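Workshop notebook, Furnusska play kitchen set
April 2019
Entry by Touran Alipour

Review of the tableware and toy foods on the white table, continued from the previous page. Niloufar Shahbazi assisted with the layout. The lavender plate was kept as the reference piece for color. The ketchup bottle is entered under soft goods.
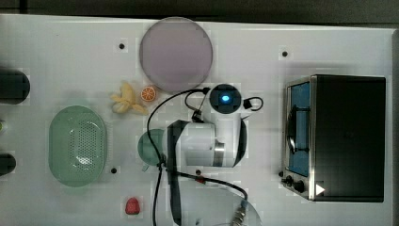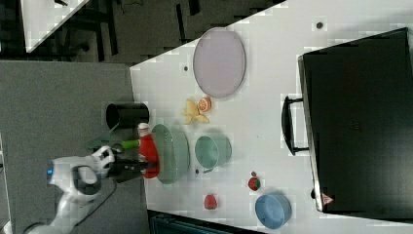
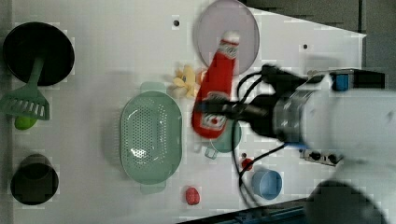 Ketchup bottle, embroidered label:

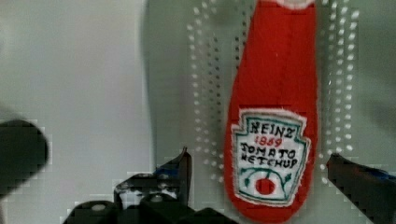

Item 2 on the list, the peeled banana, is approved without change. The strawberry is to be compared with the Etholm sample before the color is entered in the register.

Houshang Rashti requests that green pieces be listed by shade, as "green plate" has been used for more than one article in earlier entries. Agreed. Inventory labels will be revised accordingly.

The storage bins ordered from Dalleo have not been received. Until they arrive, soft goods are to be stored apart from the dishes. Budget remaining for replacement pieces: $80. Pejman Mazandarani is to confirm whether the mug may be charged to this account or must wait until August.

Open: washing instructions for embroidered items. Refer to F. Karimi.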